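Subject: Re: [handhelds] left unit loses the last bit of travel when closing

On a December morning Kátia Brito wrote:

> The left gripper stopped closing all the way again. Fingers come
> together fine with nothing between them, but on cloth there is a
> gap at the tips and the hem slides out. I recalibrated and it was
> good for 10 folds, then the same thing. Right unit is OK. Do I
> need new fingers or is it the carriage?

Kátia,

Don't order fingers yet. We had this on two units at Nurkport and both times it was the carriage screws backing out under load. When they loosen, the fingers tilt a little as they squeeze, and calibration can't see it when you close on air.

Power off and open the fingers by hand. Hold one at the base and try to rock it toward you. If it moves, take the carriage screws out, clean the old threadlocker off, and put them back with a small drop of Driltix. Leave it overnight. Then clear the lint out of the slots with a dry brush — no oil, it only collects more.

Recalibrate after that, and test on a T-shirt. A foam block is too forgiving.

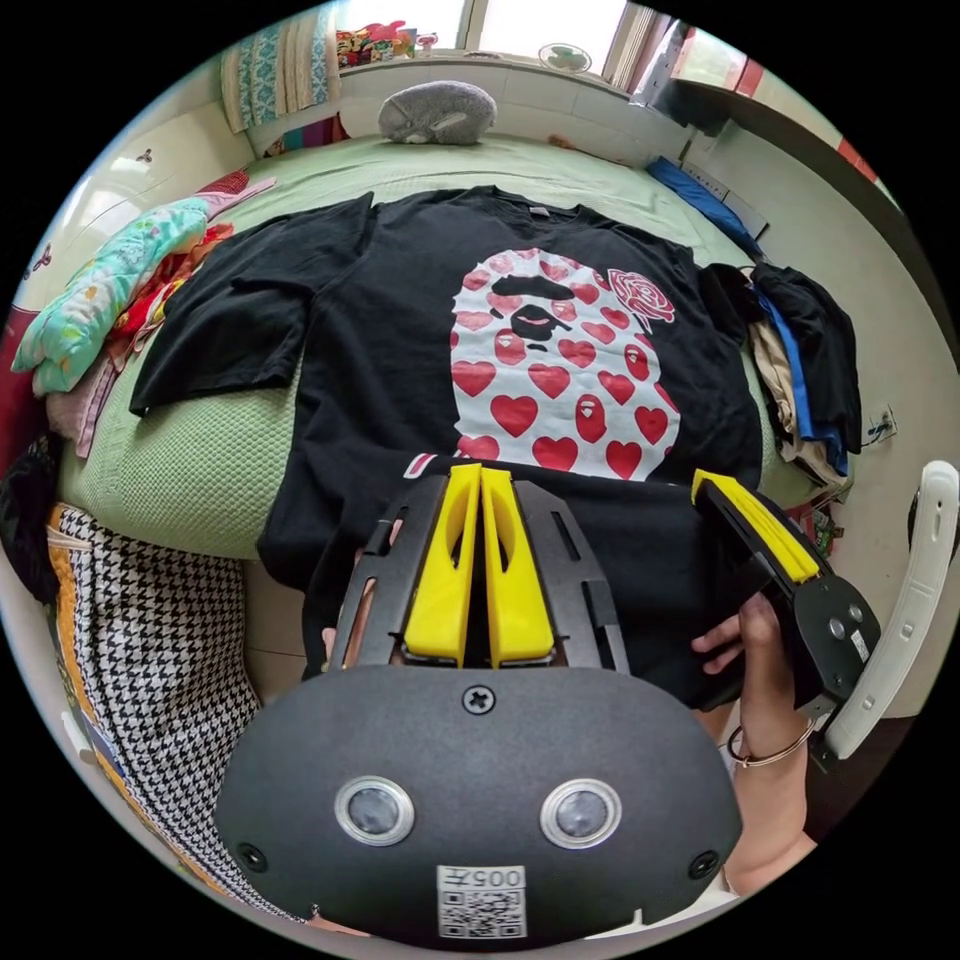

Left unit with both fingers on the shirt, right unit at the hem.

Look at the tips from the side while they hold a single layer. If the gap is still there with tight screws, the finger pads are worn and you do need the spare set. Part 507 in the Bittencourt list is the right one. 115 looks the same but the mounting holes are different, and I have a bag of those I can't use.

Also check the log from before you recalibrated. If the closed position drifted slowly it's the screws. If it jumped all at once, something slipped on the encoder side and you should send the unit back to me before doing anything else.

Let me know which it was and I'll add it to the maintenance page.

Recent threads in this list
Re: Limex charger, which cable
Lint in the finger slots
Calibration file overwritten after update
Spare screws, who has them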